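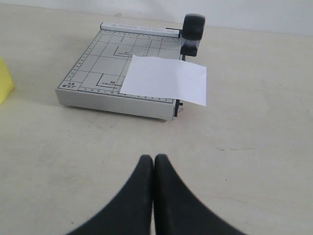
Filed under: Opinion / Shop Floor & Bench / Robots

I have a bee in my bonnet about blades, so bear with me. Every set of robot rules I've been handed in the past few years is brilliant on the big stuff. Speed limits, stop buttons, who stands where, how hard the arm is allowed to bump you. Lovely. Then you get to the bit about what the robot is allowed to pick up or lean on, and it's half a page, and most of that is about drills.

Nobody writes rules for a paper cutter! An A5 one, the kind you'd use for trimming photos at the kitchen table. It has a blade, though, and a blade that a machine is going to work is a different thing from a blade that I'm going to work. I know where my thumb is. I flinch. A gripper will do the same stroke 2000 times with the same cheerful confidence whether there's paper on the board or somebody's finger.

At Girnham, where I spent a good chunk of last winter, the house rule was that any tool under 24 volts or with no motor at all counted as "stationery". I kid you not, that was the word. Scissors were stationery. So were craft knives until December, when Orla Fitzgerald crossed the whole line out in green biro and wrote "does it cut?" in the margin. Best bit of standards work I've seen in ages, and it fits on a sticky note.

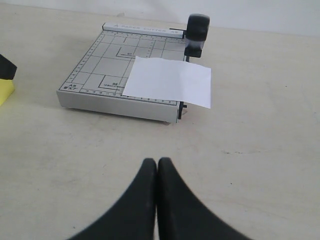 Her version has 2 parts. First, anything with an edge gets treated as a hazard the whole time it's on the table, including when the arm is parked and everyone's having a biscuit. Second, a person never straightens the paper while the arm is live. That second one causes all the moaning. You see a sheet sitting a bit skew and your hand is halfway there before you've thought about it (mine certainly is). So you hit pause, wait 5 seconds, fix it, step back. It's dull and it slows the day down by maybe ten minutes, and I've come round to it completely.

The people at Bolau argue that this is overkill, and that a guarded blade on a rail is safe enough by design. I half agree. But the guard was designed around someone holding the thing the normal way, and a robot may well come at it from the front, or press on the wrong end, or shove the whole cutter across the table.

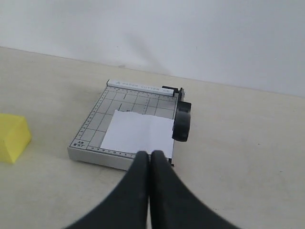

What I'd like is for the Jutus checklist, which plenty of small labs copy word for word, to grow one extra page on ordinary household tools. Dahlgren already keeps something like it for kitchen kit, peelers and graters and so on, and it's perfectly readable. Pinch it! Swap the graters for trimmers and you're most of the way there by lunch.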